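Microwave buns, and a bit of a moan about the kitchen

Quick one today as I've got 34 tabs open and a dentist appointment I'm pretending isn't happening.

So. The kitchen. Still not finished. Oven has been out since September, the new one is "on a truck" according to the bloke at Rastlow, and has been on that truck long enough to have seen most of Queensland. In the meantime everything hot in this house comes out of the microwave. Porridge, spuds, leftover curry, a cake once (don't).

And buns. Bag of steamed buns from the freezer section, the cheap ones. I have eaten so many I've developed opinions.

First up, the packet is wrong. It says two minutes on high. Two minutes on high gets you a cricket ball with hot jam in it. I did that for a week before Nelli Rautiainen from work told me to wet a paper towel, wrap the bun, and drop the power right down. Forty seconds, wait, then another go if it needs it. Soft all the way through. Felt pretty silly.

Second, plate. Small one! My big dinner plates catch on the side and stop turning and then half your bun is lava and the other half is still icy. I keep a little white plate just for this now and get cross when somebody uses it for toast.

Third, where to put stuff. There's no bench next to the microwave, not since they ripped out the old cupboards, so the top of it has become the bench. Plate goes up there, door open, one thing in, one thing out. Clive Fairclough came round to look at the tiling and told me off for it, something about vents. Checked the manual after he left. Ours vents out the back so I'm fine as long as I don't stack things up there permanantly. Worth looking yours up though.
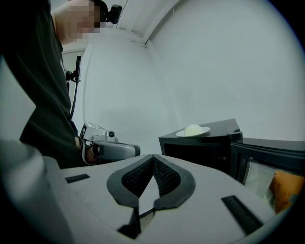

What I'd do differently

Measure the door swing. Really. I measured the box, I measured the gap, I was very proud of myself, and never once thought about the door. Ours opens out a good way and I've walked into the corner of it 2 times this week, both before coffee. When the new cupboards go in I want it moved along so it opens towards the wall - Clive reckons that's doable if we shift the powerpoint, which means getting the sparky back, which means more money.

Also, go black or go white but think about crumbs. Black shows flour like you wouldn't believe. One steamed bun and there's a dusty ring on the lid that I wipe, and then it's back. White wall behind it is copping it as well. Steam mostly. I've been giving it a going over with a damp cloth and a bit of bicarb, no idea if the paint likes that.

Cleaning the inside: bowl of water, half a lemon, three minutes, leave the door shut for another five. Everyone knows this one but I'd forgotten it and was in there with a scourer like a mug.

Oh and Maricruz Bañuelos asked in the comments last time whether you can do two buns at once. You can, add twenty seconds and keep them apart or they glue together. Three, no. Tried it, the middle one was tragic.

Next post will hopefully be about an oven. If not it'll be rice, I've been promised a foolproof method and I'm sceptical. Right, teeth.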